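February 9, 2020
Robot money, part whatever

So I promised myself I'd write down the budget stuff tonight before I forget what I decided, and then I spent an hour cleaning up the shop. Anyway! Tea is made, spreadsheet is open, here goes. 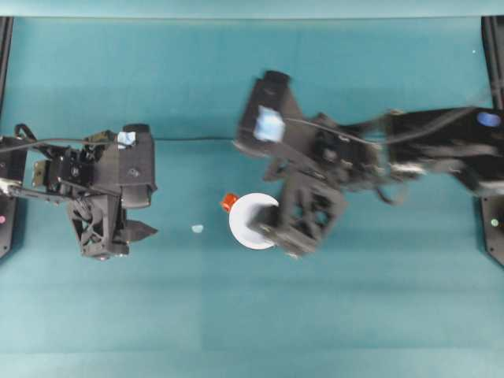
Both arms out this afternoon, the right one over the plate and on the move.

The number I keep staring at is $3489. That's the Skodotora quote for a second pair of arms, with shipping to Fustville but without grippers (grippers are extra, of course they are). I had been telling everybody we could do the whole thing this spring, and I really can't see it now. What we have in the bank for equipment would cover it, but then there'd be nothing left for spare motors, and I am not going through another month of waiting on one little servo with the whole table sitting idle. Ugh, that was a miserable month.

Berge has a cheaper kit and I went back and forth on it all through dinner. The price is lovely. The brackets don't match ours, though, so every spare part would have to be bought twice, and I already have 16 drawers of parts and no idea what's in most of them. So no Berge, I think. Unless they call back with the adapter price. I did ask.

What I'm going to do first is spend $600 on the boring stuff: spare motors, better cables, and a few more plates and small bits to practice picking up. I've wanted the cables forever. I'm forever fussing with how they run between the arms, and the Cludness ones come in longer lengths, so I might finally get to route them the way I want!

Then the second pair in August, if the three invoices I'm owed come in by then. I wrote Skodotora to ask how long they'll hold the quote. If it's only thirty days I may have to start over with them, and I'd hate that, their sales form takes forever.

Tomorrow: measure the back wall to see if another table even fits. I should have done that before asking for any quotes.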